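3.2 抽屉式纸盒的开合与内容物归位

本节讨论抽屉式纸盒。前一节处理的是天地盖纸盒,盖与底沿竖直方向分离,两部分之间的配合只在开启的最初一段起作用,脱开以后就不再影响操作。抽屉式纸盒的情形不同。内屉与外套在整个行程中始终有两到三个面相接触,摩擦贯穿全程,内屉拉出一部分以后重心前移,外套若不加约束,会随内屉一起向前滑动。家庭收纳和小件商品包装中,这种结构用得很多,但关于开合过程本身的记录很少。已有的包装研究多从运输强度和印刷效果入手,对使用者反复打开、取放、推回的行为着墨不多。

我们关心三个问题。第一,内屉在拉出到什么位置时,使用者会停下来开始取放物品。第二,细长物品放入内屉以后,它的朝向和位置对推回动作有什么影响。第三,桌面上同时存在另一只盒子时,两只盒子的间距和夹角是否改变操作顺序。这三个问题看起来琐碎,但都直接关系到盒体尺寸公差的确定和内衬的设计。

3.2.1 材料

所用纸盒由 Skesten 与 Revik 两家供应商提供。Skesten 提供的是抽屉式盒,灰板裱纸,内屉前端不开指孔,也不装拉带,使用者需要捏住前板上缘或抵住两侧向外带出。Revik 提供的是翻盖式扁盒,在本节中只作为相邻物使用,不记录其开合。除此之外,我们还从日常购物中留存的旧盒里挑选了一批尺寸相近的盒子作为补充,这些盒子已经用过,棱角有磨损,配合间隙普遍大于新盒。新盒与旧盒的数据分开统计,不合并。

内容物分为三类:细长物,包括笔、短棒和筷形物;扁平物,包括卡片、便签和折叠布;块状物,包括橡皮、小瓶和线团。三类物品的选择参照了上一轮访谈中受访者提到的抽屉盒常见用途。访谈中提到最多的是文具,其次是充电线和首饰,药品也有人提及,但出于材料管理上的考虑没有纳入。

桌子为深棕色大桌,四角为圆角,四周留有走动的空间。桌面不铺垫布。预备阶段曾试用过一块薄毛毡,目的是减小盒底与桌面的碰撞声,结果外套在毛毡上几乎不滑动,参与者可以单手拉开内屉,这与多数家庭的实际桌面不符,正式阶段便取消了毛毡。桌面在每个时段开始前用干布擦拭,不使用清洁剂,以免残留物改变表面的摩擦。

3.2.2 摆放与任务

每次开始时,抽屉式盒放在桌面远端偏左,内屉开口朝向参与者;相邻盒放在其右侧,平放。相邻盒的朝向不做严格对齐。我们在预备阶段尝试过用胶带标出两只盒子的边线,参与者会下意识地在任务结束后把盒子推回标线以内,由此多出一段与开合无关的整理动作。取消标线以后,盒子的摆放有一定散布,但动作更接近日常。

任务由三个步骤组成:拉开内屉,放入或取出指定物品,推回内屉至与外套齐平。口头指示只说明要放入或取出哪一件物品,不规定用哪只手,也不规定拉开多少。指示中避免使用“全部拉开”“拉到底”一类的说法。参与者若询问拉开到什么程度,一律回答按自己习惯。

每名参与者完成 14 次开合,顺序随机,其中 2 次为空屉开合,用作对照。空屉时内屉质量最小,前移后对外套的牵带也最弱,适合用来估计盒体本身的配合状态。每次之间由工作人员把盒子放回桌面远端,检查内屉是否有偏斜,随后再开始下一次。若内屉在上一次中被拉脱,需检查侧板有无折痕,有折痕的盒子退出使用,换同一批次的新盒。

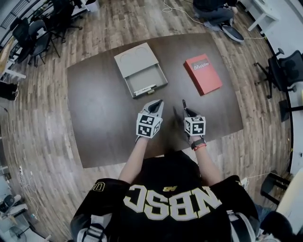 图 3 细长物放入阶段。灰色抽屉式盒的内屉已拉开,白色细长物位于屉内靠前缘处,右侧为平放的红色相邻盒。

图 3 所示为内屉停在开启位置、物品已在屉内的状态。白色细长物靠近内屉前缘,而不是靠近外套开口一侧,这一类位置在记录中反复出现。相邻的红色盒略有倾斜,与灰色盒的边并不平行,属于前述允许散布的范围。灰色盒顶面有两处浅圆形凹印,凹印不在内屉的滑动面上,分析时按顶面外观特征登记,不作为缺陷处理。

3.2.3 记录与编码

录像按动作分段,分段边界由接触状态的变化决定。手部工具与盒体首次接触记为起点,内屉开始相对外套移动记为拉开段的开始,相对移动停止记为拉开段的结束。放入段从物品进入内屉上方开始,到物品与内屉底面接触并且不再被夹持为止。推回段从内屉反向移动开始,到前板与外套端面齐平为止。若前板与外套之间仍留有缝隙而参与者已经松开,则另记为未闭合。

编码使用 Temba 标注软件完成。软件中每一段对应一行,行内填写起止时间、主动侧、辅助侧的状态和备注。辅助侧的状态分为按压外套顶面、抵住外套后端、扶住外套侧面和不接触四种。起初还有一个“悬停”类别,用于标记辅助侧已经伸出但尚未接触的情形,两名编码者对它的理解相差较大,一人把接近外套即算作悬停,另一人要求停顿明显可辨。讨论后决定取消这一类别,并入不接触。

内屉的停止位置以露出部分占内屉总长的比例表示,分为浅、中、深三档。浅档指只露出前端,物品需要斜向放入;中档指露出部分足以让细长物横放;深档指内屉后缘接近外套开口。没有采用连续数值,是由于俯视角度下盒体靠近视野边缘时有变形,逐帧量取长度会引入与盒体无关的误差,而三档划分在两名编码者之间较为稳定。

细长物的朝向以其长轴与内屉前板的关系表示,分为平行、斜置和垂直。物品在内屉中的前后位置另记一列,分为靠前、居中和靠后。斜置的物品以其较靠前的一端为准。物品上附有标签或夹子的,在备注栏说明附着端的左右方向,后文讨论推回受阻时会用到这一信息。

3.2.4 拉开段

内屉停在中档的情形最为普遍。参与者在放入细长物时很少把内屉拉到深档,即使内屉仍有余量可用。一个可能的解释是,中档已经提供了与物品长度相匹配的横向空间,继续拉开对放入没有帮助,却会使内屉前端下垂。无指孔的内屉在深档时,前板下缘会与桌面接触,再推回时需要先略微抬起前端,这一步在空屉时并不明显,放有块状物时则比较清楚。

外套随动是拉开段中最主要的干扰。新盒的配合较紧,内屉刚开始移动时外套往往一起前移,随后参与者会用另一侧去限制外套。限制方式以按压顶面为多,抵住后端较少。抵住后端在力学上更为有利,反作用力与拉出方向相反,且不会把顶板压向内屉;按压顶面则会使顶板下凹,增大与内屉侧板上缘的接触。参与者仍然多用按压,原因可能在于盒子位于桌面远端,伸手到盒子后方需要越过盒体,动作路径较长。

旧盒的情形有所不同。由于间隙较大,内屉容易左右摆动,拉开时常出现一侧先出、一侧滞后的偏斜。偏斜发生后,继续用力往往使侧板与外套内壁卡住。参与者的处理办法通常是先把内屉推回少许,再重新拉出,重新拉出时多会改在前板中部施力。这种往复在编码中记为同一拉开段内的修正,不另立新段。

另有少数情形是参与者先把整只盒子拉近自己,再打开内屉。盒子被拉近以后,外套后端也更容易触及,随后多采用抵住后端的方式。这部分记录在统计时单列,因为盒子的起始位置已经改变,与其他记录中的停止位置不宜直接比较。

3.2.5 放入段

细长物放入时以平行于前板的朝向为多。平行放置要求内屉的净宽大于物品长度,在所选的尺寸组合中,这一条件多数满足,但余量不大。物品一端先落、另一端后落时,后落的一端容易搭在侧板上缘。搭边之后,参与者一般从上方轻压,使物品滑入;若物品表面光滑,压下时会向前或向后滚动,最后停在靠前或靠后的位置。圆截面的物品比方截面的更容易出现这种滚动。

靠前位置的多见,与放入的方向有关。参与者位于桌子近侧,物品从近侧越过前板进入内屉,释放时尚未充分向前伸出,物品便落在前缘内侧。扁平物没有表现出同样的趋势,卡片和便签多在接触底面以后被继续向后推,直到碰到后板或外套的开口。我们推测这与取出的便利有关:扁平物贴住底面,靠前时反而不易从前板内侧抠起。这一推测没有单独验证,留待后续。

块状物的位置最为分散。小瓶多为直立放入,随后倒下,瓶身朝向与放入时的握持方向没有稳定的关系。线团则几乎停在哪里就是哪里。对于直立不倒的小瓶,若其高度超过外套开口的净高,推回时必然受阻,参与者通常在推回之前就会发现并将其放平,发现的时机早于接触。

3.2.6 推回段

推回段的受阻主要有三种来源:内容物高出侧板,内屉偏斜,以及前端下垂后下板撞到外套的下缘。第一种在块状物中较多;第二种在旧盒中较多;第三种与内屉停在深档有关,拉开越深,出现得越频繁。细长物平行放在底面时不会高出侧板,通常不构成阻碍;若物品一端附有标签或夹子,则该端略有抬高,推回时可能擦到外套顶板的内面。擦碰一般不足以使动作中断,但可以使物品在屉内转动一个小角度,由平行变为斜置。

从归位的角度看,物品在推回以后的位置才是下一次取出时的起始位置。推回的末段,内屉突然停止,而物品仍有向后的趋势,圆截面的细长物会继续向后滚动。于是放入时靠前的物品,在闭合之后可能已经到了屉的中部或后部。由于外套遮挡,录像中无法直接看到这一变化,只能由下一次拉开时的位置推断。推断时假定两次之间盒子只被平稳移动,工作人员放回盒子时也被要求保持水平。即便如此,搬动本身仍可能带来位移,因此这一部分结果只作参考。

未闭合的情形多出现在配合较紧的新盒上。内屉推入到最后一小段时,盒内空气来不及排出,阻力增大,参与者会以为已经到位而松开。前板与外套端面之间由此留下一道窄缝。天地盖纸盒在合盖时也有类似的气垫现象,但盖体会在自重作用下缓慢落下,不需要额外动作;抽屉式盒没有这一自闭合过程,缝隙会一直保留。供应商建议在内屉后板开一小孔以利排气,我们用同批次的盒子做了简单的对照,开孔后末段阻力的变化可以感觉到,但没有做定量测量。

3.2.7 相邻盒的影响

相邻盒平放在右侧时,抽屉式盒的右侧面不易触及。扶住外套侧面的动作因此偏向左侧。当两盒间距较小时,有的参与者会先把相邻盒向右推开,再开始拉开内屉;间距较大时则不予理会。推开的动作很短,多由右侧完成,完成后右侧直接转入拉开或按压,中间没有返回近端的过程。

相邻盒的倾斜似乎也有影响。若其近端一角朝向抽屉式盒,内屉拉出后右侧板与该角的距离变小,参与者放入物品时会略微避开右侧。若其远端一角朝向抽屉式盒,则没有见到类似的回避。由于倾斜角度没有预先控制,各类角度的记录数量不均,这里只报告倾向。

相邻盒的颜色与抽屉式盒差别明显,参与者没有把指示中的盒子弄错。预备阶段两只盒子均为灰色,曾出现先去碰相邻盒再改正的情况,正式阶段改为一灰一红,这类改正不再出现。颜色差异会不会改变注视和伸手的先后,不在本节的讨论范围之内。

3.2.8 对内衬与尺寸的意义

上述观察对内衬设计有几点直接的含义。细长物在屉内的前后位置不稳定,主要发生在推回的末段。若在底面加一道横向浅槽,物品可以停在槽内,不再随内屉的停止而滚动。浅槽的位置宜靠近前缘,与放入时的自然落点一致。若把浅槽设在中部,参与者需要在放入后再做一次调整,增加的动作可能抵消浅槽带来的好处。

Drilta 内衬样品采用了靠前的浅槽,材料为压纹纸板,与内屉底板粘合。初步试用中,细长物放入后的滚动减少,但扁平物放在槽上时会略有翘起,取出时较易夹住,推回时则偶有擦碰。对于混放多类物品的盒子,浅槽是否合适还需要看扁平物所占的比例。以文具为主的盒子可以采用,以卡片为主的盒子不宜采用。

就尺寸而言,内屉与外套的间隙不宜只按静态配合确定。间隙过小,外套随动和末段气垫都会加重;间隙过大,则偏斜增多。供应商在图纸上给出的公差是针对空盒的,装入物品以后底板下弯,实际间隙会随之改变。我们建议在确定公差时以装有块状物的内屉作为测试状态,空屉只用作对照。

前板的施力位置也值得考虑。无指孔的前板使参与者在上缘各处施力,偏离中线时容易引起偏斜。在前板中部开一半圆形缺口,可以把施力位置引向中线,同时提供一条排气通路。缺口的深度受内容物高度限制,过深则细小物品可能漏出。这一方案在下一批样品中试做,结果将在第四节与天地盖纸盒的改型一并给出。

3.2.9 局限

本节的结果有几方面限制。盒子始终位于桌面远端,参与者伸手的距离较长,抵住外套后端的方式因此可能被低估。在近身处开合时,辅助侧的分布或许会有变化。桌面只有一种,摩擦条件单一,毛毡上的预备记录只能说明趋势,不能用来比较。

此外,三档划分掩盖了档内的差异。中档的范围较宽,拉开到刚好容下物品与拉开到接近深档,在推回时前端下垂的程度并不一样。后续工作拟在盒体侧面印制刻度,以便从侧向读取露出长度,俯视记录则继续用于判断物品的朝向。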